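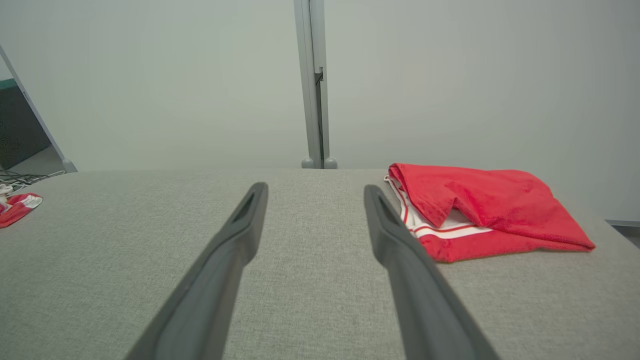

4.2 Folding as an unfinished task

Most accounts of household textile work treat folding as something that ends. The cloth is flat, then it is a rectangle, then it goes in a drawer and everyone moves on to the dishes. Our coding of the towel sessions did not support this view, and by the end of April we had stopped expecting it to.

We asked two simple things of each fold: was it square, and would a reasonable person put it on a shelf. The answers came apart early. Of the 222 folds we coded, 31 were square by the ruler. A good many more would have passed in any kitchen we have eaten in. We therefore dropped the ruler and adopted a four-step scale, running from "flat" through "bunched" and "loosely folded" to "shelf-ready." The middle two steps did nearly all the work.

Figure 3 shows a red towel at the third step. It has been folded over loosely, with some bunching, and a crease runs diagonally across the top layer. A white band with thin red stripes shows along the lower left, under the red upper fold. One corner, at the right end, droops to a point on the gray cloth of the tabletop. Coders agreed quickly on this towel, and then spent a long time on the corner.

Corners were in fact the main source of disagreement throughout. The Gruber guide, which we used for training, says a corner is "resolved" when it lies inside the outline of the fold. It does not say what to do when the outline is itself a matter of opinion. Two coders with the same guide and the same towel could differ by a full step on the strength of one corner. We added a written rule (a single stray corner costs nothing, a second one costs a step) and agreement improved, although the rule has no basis beyond our wish to go home.

Stripes helped more than we expected. A border gives the eye a line to check against, and coders placed striped towels faster than plain ones. They were also harsher on them. A plain towel folded a little crooked looks relaxed, while a striped towel folded the same way looks like a mistake. We report the two groups separately for this reason and suggest that anyone planning a similar study decide early how they feel about stripes.

The table covering deserves a short note. During piloting at the Dronutau site we worked on bare laminate, where terry cloth slid and folds opened up when someone leaned on the far end. A woven covering held the towels in place. It also held lint, which we removed after every 7 folds, and later whenever somebody remembered.

Finally, we looked at whether people fold better with practice. They fold faster. Over the first 200 folds the median time fell steadily and the median score did not move at all, a result that will surprise few people who have lived with others. The remaining folds were done under the Dirno instructions, which ask the folder to match edges before creasing. Scores rose by half a step and complaints rose with them.

Figure 3. Red towel with striped border, coded "loosely folded."

Comments (3)

terrycloth_fan
I would have called that one bunched. The diagonal crease gives it away.

hallcloset
We used the Tranda checklist for linens and had the same fight over corners. Ended up scoring them separately - slower, but people stopped arguing. Is your one-corner rule written out anywhere?

m. in Ohio
Did you wash them between sessions? New towels fold very differently after a few rounds in the dryer.

Related items

Edge matching in fitted sheets: a negative result
Coder fatigue and the dish towel
Surface friction and fold stability in small household textiles
The Gruber guide, revised: notes for new coders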